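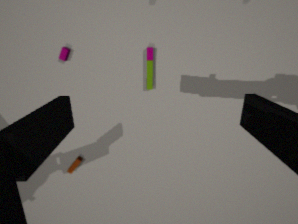
Wrist view from the simulator, gripper open, blocks on the gray table.

Jindel open day set – read me first

I put this folder together after the Sunday open day at Wurnard, where we let visitors drive the simulated two-finger gripper around a table of colored blocks. It was loud, the coffee ran out early, and I loved it! There are 157 episodes in here, recorded on 3 laptops, and every one of them was steered by somebody who had walked in off the street (plus a few by me, when the line got short).

What's in the folder: one subfolder per episode, with the camera frames, the joint positions and a short note on what the visitor was trying to do. Harahap is the viewer we used on the day, and it still opens everything. Greka reads the frames too, but it chokes on the notes file, so skip that.

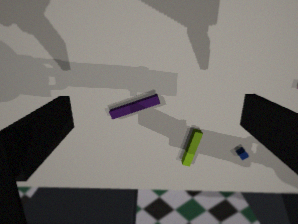 Block sizes vary a lot in this set, and people had strong feelings about that. Kids went straight for the smallest pieces, which are murder to line up. A tiny blue cube sitting close to the right finger, with a long purple bar way over on the other side of the gap, is the kind of layout I'd start with if you're testing a grasp planner. Episode 124 has a long pause in it – I was answering a question about shadows.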